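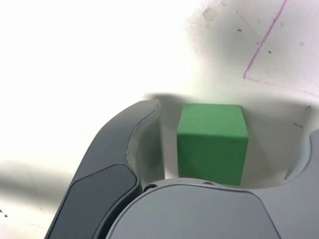 Features / Automation & Safety

The first report was only three lines long. It said that the arm had closed on a block, lifted it, and let it fall from a height of one hand. It said nobody was hurt. The third line was the initials of the operator, and then the paper went into a folder at Buschmann, a small company that tests grippers for other people's machines.

By the end of July the folder had 14 such papers, and Henrike Sauerland took it home for a weekend to read.

"Each paper alone was boring," she told me. "When I put them on my kitchen table in the order of the dates, I became a little afraid."

Sauerland is responsible for safety in the test hall. She is a quiet person and she does not like the word accident. What she had on her table was a list of drops, and all of them had happened in the same part of the cycle, shortly after the fingers reported a good grip. The control program, which is called Caron in the house, had written "object held" every time. Some seconds later the object was on the table again.

A dropped toy block makes a small noise and that is all. But the customer of this project, a firm named Gatitz, wanted to use the same fingers and the same program for glass bottles with cleaning acid. For this reason Sauerland asked that all work for Gatitz must stop until the cause was known. She got her stop on the same day, and also some angry telephone calls.

The task that the team used for the search is one that every student of robotics knows. Colored cubes are on a white table, a square is marked with black tape, and the arm must bring a cube into the square. It is easy to repeat, and a person standing beside it sees at once when something is wrong.

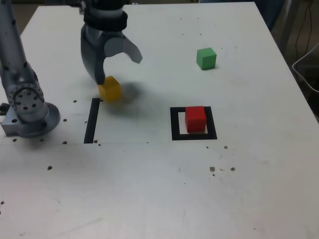

The red cube inside the taped square, with the open gripper over the yellow one. The green cube stands farther back.

Gerd Diekmann, the technician who looked for the fault, made 2,000 grasps before he was willing to say anything. He is a man who wants to be sure. In the first 1,000 he changed nothing, he only let the arm work and wrote down the drops. They came rarely, 12 in total, and with no order that he could see. He suspected the power supply and exchanged it. He suspected the cubes, washed them with soap, and dried them on the heater in his office.

Then he began to put his ear near to the motor housing, with the arm locked in place, and he heard that the fingers were giving back a very small movement after they closed. The motor stopped when its current reached a certain value. This value was meant to prove that the fingers were pressing on something. But there was old grease in the gear, and it had become stiff. On some days the motor needed so much force only to turn its own gear that it reached the value too early. The fingers were touching the cube, and almost nothing more. Caron read the current and was satisfied.

"The machine did not lie," Diekmann said. "It answered the question that we gave to it. We had asked if the motor is working hard. We wanted to know if the cube is held."

I watched him do some grasps by hand control, slowly, with the green cube. When you sit close, it is difficult to judge a grip with your eyes. The soft lining hides the place where it touches the block, and a good grip and a poor one look to me the same. Diekmann admitted that for him it is also so. He had signed three of the early papers himself, with the remark "grip looked normal."
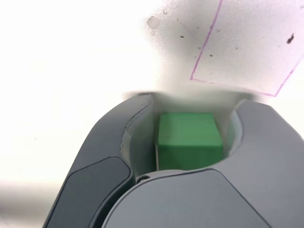 The green cube between the two fingers of the gripper. Pressure cannot be judged from the outside.

The repair of the gear was cheap. New grease was put in, and a note was added to the service plan so that it is changed before it can become stiff. The program needed more time. Caron now closes the fingers, waits, and asks for their position a second time before the arm may lift. If the position has changed by more than a small amount, the arm stays down and a lamp goes on. This costs less than one second in each cycle, and it was this second about which Gatitz argued the longest.

Sauerland was more concerned with the papers. The form which the operators filled in had one box for injury and one for damage. A drop without both was considered as nothing, and it went in the folder. The new form, which she wrote with a colleague from Fallell, the firm that maintains the arms, has a box for "the machine reported something that was not true." Whoever marks this box must call her before the arm is started again.

She has received two calls until now. One was a loose plug. The other one she is still looking into, and she did not want to speak about it before she is finished.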